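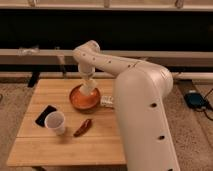 インタビュー > 暮らしの道具 > テーブル

アンジュ・ラジプットさんが小さな木工所Lamuraを始めたのは十一月で、最初に作ったのが正方形のテーブルだった。注文主はなく、自分が使うために作ったという。明るい蜂蜜色の板を横に並べ、継ぎ目はそのまま見せている。「継ぎ目を隠してほしいと言われることもあります。でも板は一枚ずつ動くので、私は線が見えているほうが落ち着きます」。赤みがかった素焼き色の浅い鉢も、紙コップも、赤唐辛子も、この色の上だと輪郭がはっきりする。料理の下ごしらえに使う人には、そこを気に入ってもらえることが多いそうだ。

ラジプットさんは以前、Brittonという家具の販売店で修理を担当していた。持ち込まれるテーブルの大半は、脚よりも天板に問題があった。輪じみ、焦げ、包丁の傷。「お客さんは傷のことを謝るんです。直す側からすると、使ってあるなと思うだけなんですが」。店を辞めるまでに受けた修理は1,397件。帳面は今も手元にあり、木の種類と傷の場所が鉛筆で書いてある。

仕上げには油を使う。塗膜を厚くすると汚れには強くなるが、部分的に直すのが難しい。油なら、傷んだところを400番の紙やすりで軽くならし、もう一度すり込めばよい。唐辛子の色がつくことはないのか聞くと、「つきます。刻んだものを置きっぱなしにすれば」と返ってきた。丸のまま置く分には気にしていないらしい。鉢は裏の高台を指でなぞって、ざらつくものは先に砥石を当てておく。素焼きに近い器は天板を細かく引っかくことがある。

寸法を決めるのには時間がかかった。長方形のほうが売りやすいと、共同で作業場を借りているウリエル・サムディオさんには言われた。サムディオさんは椅子を作っている。「四角いと、どの辺にも座れるでしょう。その分、椅子が売れるのはあなたのほうですよ、と言い返しました」とラジプットさん。サムディオさんに確かめると、「椅子はまだ二脚しか出ていない」とのことだった。

テーブルに物を出したままにするかどうかも尋ねた。「電話と飲み物は必ず乗りますね。片づいた食卓を想像して作っても、そうは使われません」。ラジプットさん自身は、食事の前に一度だけ全部どけて、固く絞った布で板の目に沿って拭く。継ぎ目にたまった粉は、古い歯ブラシでかき出す。洗剤は使わない。

次に考えているのは、同じ板を使ったベンチだという。Sezerという名前だけ先に決まっていて、脚の形はまだ三通りの図面が残っている。作業場の壁に貼ってあるのを見せてもらったが、どれになるかは聞かないでほしいと言われた。テーブルの注文は今も受けていて、納期は12週間。天板だけの張り替えにも応じている。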